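Ticket 3000: Oracle rolls repeating in solo campaign after update
Product: Skororico (solo journal and dice companion)
Status: Open, waiting on reporter
Opened: 20 December 2025

Hi all! I'm playing Kivside solo with the Skororico app doing my dice and my oracle table, and since the last update the oracle has got stuck in a rut. I ask it a yes/no question, fine. I ask it for a complication and I get entry 84, "a debt comes due." Every single time. My poor smuggler owes money to half the harbor by now.
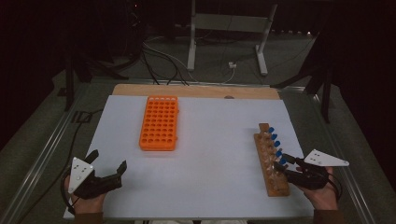
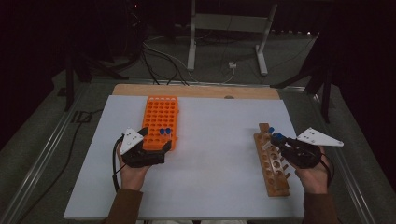
Blue caps and the orange rack.

What I've tried so far, in order:

Closed the app and opened it again. Same result, entry 84.

Started a brand new campaign with a throwaway character. This one's interesting, because the first complication was entry 30 and I got all excited, and then the next one was 30 too, and the one after that. So it isn't married to 84, it just grabs one number per campaign and hangs on to it.

Rolled plain dice on the side panel. Those are fine! I rolled a whole pile of d10s and they looked as random as you'd want. It's only the big oracle table, the one with 184 entries, that sticks.

Swapped the Kivside table for the free Jokent one (the haunted railway set, lovely by the way). No sticking at all. Went back to Kivside, stuck again.

Update, same evening: I went digging in the settings and found "Remember last scene," which I'm sure I never turned on. I switched it off and asked for five complications in a row and got five different ones. Yay! Then I saved, closed the app, opened it, and the switch had turned itself back on and we were back to debts. So that's a workaround, but I have to do it at the start of every session, and I forget.

Another update: tried exporting my journal so I could reinstall cleanly. The export stops partway through the Herath chapter, right where I pasted in a long letter from the harbor master. I took the letter out and the export went through. No idea if the two things are related, maybe I should open a separate ticket for that one? I haven't reinstalled yet, I'd like to know first whether the import keeps faction standings. I've been running this campaign since July and I really don't want to rebuild those by hand.

For whoever picks this up: I can send the campaign save and the exported journal (minus the letter). Tell me where you'd like them. Until then I'm rolling complications with real dice and looking them up in the book.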